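4.3 Checking the perception stream before the first planned motion

Perform this check after you finish the camera calibration in section 4.2 and before you enable the Namico planner. It applies to version 12 of the software and later. If you skip it, the planner may accept an old object map and plan through things that are on the table.

You need: the control computer, the arm connected and powered, and a table with several objects of different size and color on it. Mixed objects are better than many equal ones.

1. Open Namico Console and select Streams. The overhead stream should be listed as Active. If it is listed as Waiting, confirm that the port is set to 1533 on both sides.

2. Set the motion mode to Hold. The arm keeps its position and the planner cannot send commands.

CAUTION: Hold is a software mode. It does not replace the emergency stop. Keep the emergency stop within reach during all steps of this section.

3. Click Snapshot. The console stores one picture from the stream together with the joint values of the same moment.

4. Look at the snapshot at full size. Small objects must still be separate from the table, and the gripper fingers must be inside the view. Block patterns along the edges mean that the stream is strongly compressed. The detector can work with this, but the outlines it gives will be less exact.

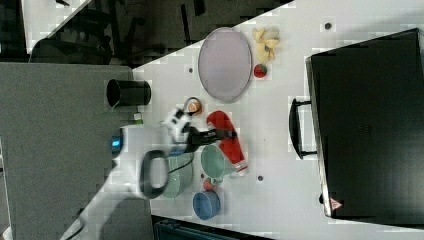
A reader of the Plitville edition wrote to us that the compression matters more than this section says, and that on their installation the outline of a cup jumped from one snapshot to the next until they raised the stream quality to High. We agree, and High is now the recommended setting when the network permits it.

5. Click Detect. Each object receives an outline and a label. Wrong labels are not a problem at this stage – the planner uses only the outlines for collision checking.

6. Turn on Self Filter. The outlines that lie on the arm and on its cable should disappear. If the cable keeps an outline, increase Link Padding by one step and click Detect again.

Note: Do not use a large padding value. The filter then also removes objects that lie close to the gripper or under the arm, and the planner will treat this space as free.

7. Compare the outlines with the real table. An object partly hidden by the arm may have a short outline or none. Add a keep-out box by hand for each one.

8. Click Save Map, then set the motion mode to Planned, Slow.

If the console shows error 234, the snapshot and the joint values do not have the same time stamp. Restart the stream and repeat from step 3.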